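3.2 Winter range and the pre-warmed cabin

The most striking result of the Flillgate trial came from its coldest month. We had expected February to be hard on the cars, and it was, but the loss of range was far from even across the group. Drivers who warmed the cabin while the car was still plugged in kept much more of their summer range than those who got in and turned the heater up on the way to work. The gap was widest on short trips, where a cold battery and a cold cabin both have to be dealt with before the car has gone any distance at all!

The trial followed 179 privately owned electric cars, all charged mainly at home. Each owner kept a simple trip diary, and the cars' own logs gave us the state of charge at the start and end of every journey. After removing trips with missing entries we were left with 2,657 journeys, a lovely rich set for a study of this size. Jarrah Fairweather matched the diaries to the logs by hand, and the notes made along the way (school run, dog in the back, window stuck open) explained several odd readings that we would otherwise have thrown out.

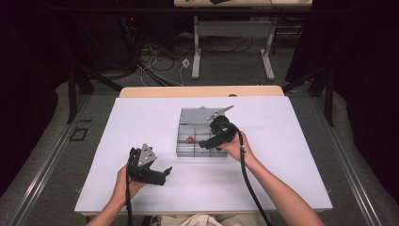

Figure 2. Two hand-held grippers in use at a clear compartment tray.

Owners were free to set their own departure times in the Gindoveo app, and their habits turned out to matter a great deal. Those with a fixed start to the day, such as 7.15 in the morning, set the timer once and left it alone. Shift workers found it a nuisance and often gave up on it within the first fortnight. One driver on the Prollgate side of town changed the setting every evening for the whole winter and sent us a spreadsheet to prove it, for which we remain very grateful.

We also looked at heated seats. Many owners told us they used the seats and steering wheel first and kept the cabin heater low, and the logs bear this out. On journeys made this way the drop in charge was smaller, and the drivers did not report feeling any colder. This fits well with the earlier work by Sheehan on delivery vans, where the doors are opened so often that heating the air is close to pointless.
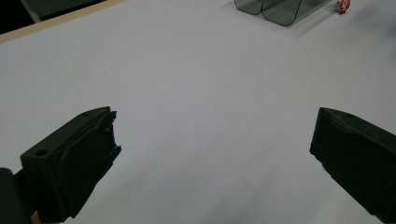

Tyre pressure is the one factor we wish we had recorded from the start. Cold air lowers it, soft tyres use more energy, and we can't separate that effect from the others in the present data. A second winter is already planned with 200 cars, and pressure will be noted weekly. We are especially keen to see what happens on the hill road out of Flillgate, where the same car could show quite different figures going up at dawn and coming home in the afternoon – a difference that got bigger as the weather turned.

Parking made less difference than we had guessed. Cars kept in a garage overnight did start with warmer batteries, but most of that head start had gone by the end of a long trip. For short trips it was still well worth having, and owners with a garage were clearly pleased not to be scraping ice from the windscreen.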